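Teleop demos for cloth folding: fingers close on air at the raised edge

tultisex_bench
Posted in Manipulation > Demonstration and Teleoperation

We are recording demonstrations for a two-arm folding task, driven by remote control from a pair of leader arms. The operator lifts an edge of white cloth with one gripper, holds it, then brings the second arm in. We have 3,940 episodes so far, and 3,603 passed review. The trained policy reaches the edge fine but often closes too high and comes away with nothing.

I suspect the wrist view. At the moment that matters, the other arm takes up much of the picture.

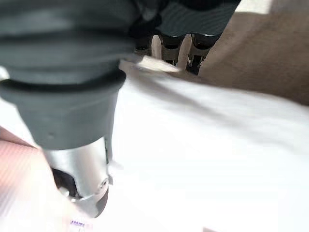 Wrist camera during a demo, fingers over the raised edge.

Should I move the camera, or is this a problem with how we are driving?

Demitz
Both, but check the driving first. Operators who can see the table directly will use their own eyes, and the policy never gets that view. Put them behind a screen and let them work from the recorded camera feeds only. If they start missing the edge too, the cameras are the problem. We did this in October and had to redo most of our grasps.

Also check the delay between camera frames and joint readings. Ours was off by 2 frames -- enough to make every close command look early.

prevville_lab
Just get more data. It sorts itself out.

Arrieta
More data of the same kind will not fix it. White cloth under bright light gives you very little height information near the edge. Lower the exposure, then have the operator pause just above the cloth before closing. Record a batch with the second arm parked well back and compare the miss rate. Moving the camera means your old episodes no longer match, so leave that for last.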